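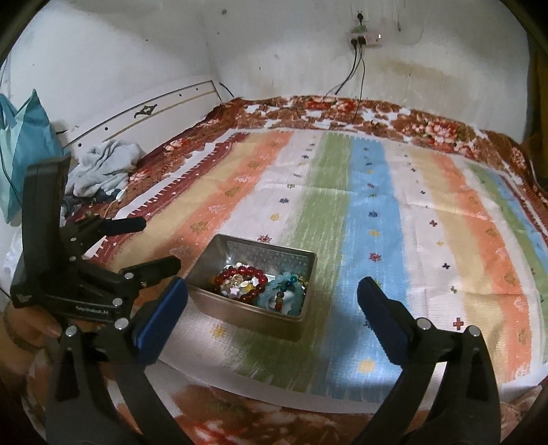
Reviews longer than 200 words are being split in two on the Walludard theatre pages. The first part appears under the star rating as normal, then there is a blank band, then the rest of the review starts again mid-sentence in the smaller caption style. On a phone the blank band is narrow. On a desktop it is an open gap, like the one between the two blue pads, with text either side and nothing in it. Printing the page gives the same result.

Status: Resolved
Product: Tellgate review module
Version: 3
Reported by: Kheri Mugo
Priority: Normal

Steps to reproduce
Log in as an editor. Open any review in the Plays category. Paste in the full text, save, then view the page logged out. The preview inside the editor looks correct, so you need to check the public page.

What I have tried
Cleared the browser cache. No change.
Cleared the site cache from the dashboard. The review displayed properly for a few minutes and then went back to how it was.
Retyped one review by hand instead of pasting. No change, so I don't think it is stray formatting from the word processor.
Turned off the related shows panel. The gap got smaller but the text was still split.
Switched to the default theme. Review displayed properly. Switched back to Psarras, split again.

Affected pages
There are 62 reviews in the Plays category and 36 of them are split. Concerts and Musicals use the same template and are not affected.

Reply from Tellgate support
Thanks Kheri, the theme test is useful. Psarras reserves a space for a pull quote partway down a review. If the pull quote field is empty it should collapse, and for your Plays category it isn't collapsing. Can you tell us whether pull quotes were ever switched on for Plays only?

Reply from Kheri Mugo
Yes. We turned them on in February for the festival season and off again afterwards. I used the tick box in category settings. I did not go back and edit the individual reviews.

Reply from Tellgate support
That explains the difference between categories. The tick box hides the quote but leaves the placeholder in every review saved while it was on, or edited since. Please go to Tools, Zusavari, Rebuild category, choose Plays, and tick "Remove empty placeholders". Take a backup first. Your star ratings and bylines won't be changed.

Reply from Kheri Mugo
Backup done, rebuild run at 4 pm. All the reviews in Plays now display in one piece on desktop and phone. One byline has lost its italics but I can fix that myself. Happy for this to be closed.

Ticket closed by support. Placeholder behaviour logged as a separate bug against the Psarras theme.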